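Back on the bike (and off the biscuits)

I started riding again in February, which anyone with any sense will tell you is a daft month to start anything outdoors. It was dark at both ends of the day, my knees sounded like a gravel drive, and the lane out of Estach was mostly puddle. But I'd been puffing on the stairs at work since before Christmas and I was tired of hearing myself do it.

The first week I managed 2 miles and had to sit on the wall outside the chapel to get my breath back. My old bike is a Dabbas, heavy as a wardrobe, and I'd forgotten how much it dislikes hills (so do I!). Still, I went out again the next morning, and then the one after that, and by spring I was getting as far as Grollik and home before breakfast.

I've kept a little notebook of it all - nothing fancy, just the miles and whether it rained. Last night I added it up and I'm at 300 miles, with 104 of them in the past month alone. I had to do the sum again to be sure! I sleep better, my work trousers need a belt, and I've gone off those biscuits I used to get through by the packet while the telly was on.

Next up is the Gotuvex ride, the 100 mile one, and I've paid my entry so there's no wriggling out now. I'll be at the back with the sandwiches, I should think, and very happy there. If any of you have ridden it, do tell me what the last climb is like - kindly, please. 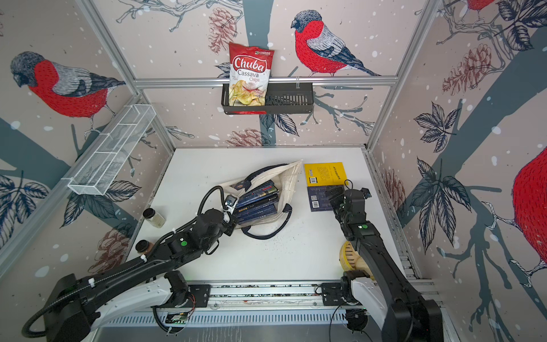
Bullfinches and pinecones on the wallpaper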